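Where the Clothes Go: Laundry and Storage in a Small Shared Bedroom
Household Design Project, Oltham House group

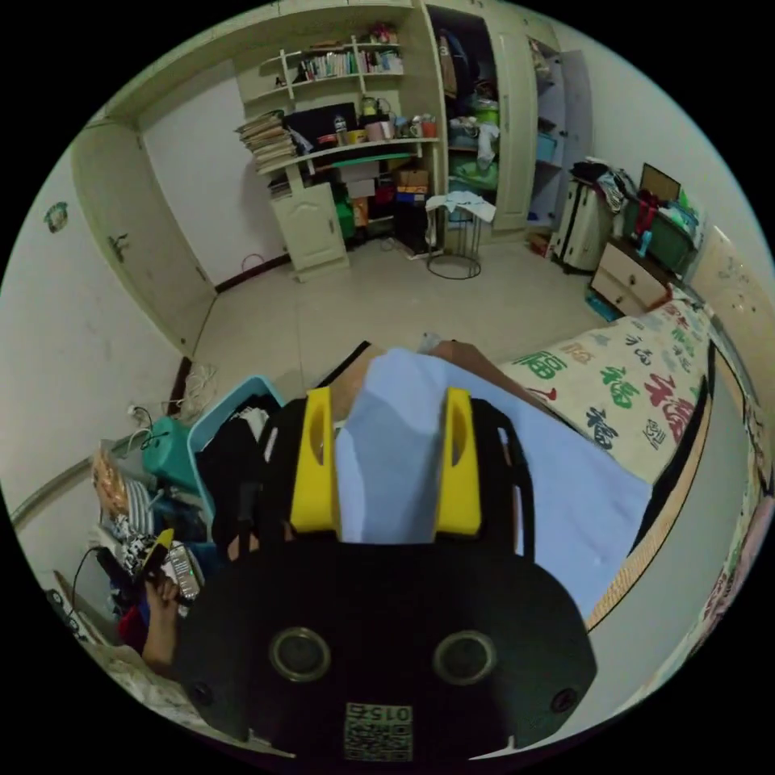

Background and method

Our group looked at how clean and worn clothing builds up in a small bedroom, and what could be done about it for very little money. The brief set a limit of 50 dollars per room and ruled out drilling into walls, as most of us rent.

The bedroom we started with has a bed with a wooden frame and a sheet printed with large 福 characters in several colours. Clothing was heaped against the left wall, and a teal plastic basket next to the pile was already filled with dark clothes. A teal plastic stool stood near the basket, under a power outlet with cables hanging from it. Another cable lay coiled on the floor.

We kept a laundry diary for 11 days in October. Each time an item came off, whoever had worn it wrote down where it was put and whether it would be worn again before washing. We ended up with 200 entries, a few of which were too vague to use ("stuff, floor").

Findings

The biggest group was the half-worn clothes: jumpers and trousers that were not dirty enough for the wash but did not feel right going back in a drawer. Most of these went on the floor or over the end of the bed. Dirty clothes were handled better, at least until the basket was full. After that they went beside it, and the two kinds got mixed — one diary entry just says "rewashed everything to be safe".

Cables were a side issue we had not planned for. Chargers need to be near the outlet, and that was also where people dropped clothes.

Trial

We compared two set-ups. The Wekska layout used a second basket for half-worn items. The Atinga layout used a row of 8 hooks on an over-door rail, with chargers moved to a small tray on the stool. Both came in under budget.

The hooks worked better for jumpers and badly for anything thin, which slid off. The second basket filled up in four days and then looked much like the first. Our recommendation is the hooks plus a fixed wash day, with the basket emptied even when it is only half full. We would like to repeat the diary in winter, when coats and heavier bedding take up more room.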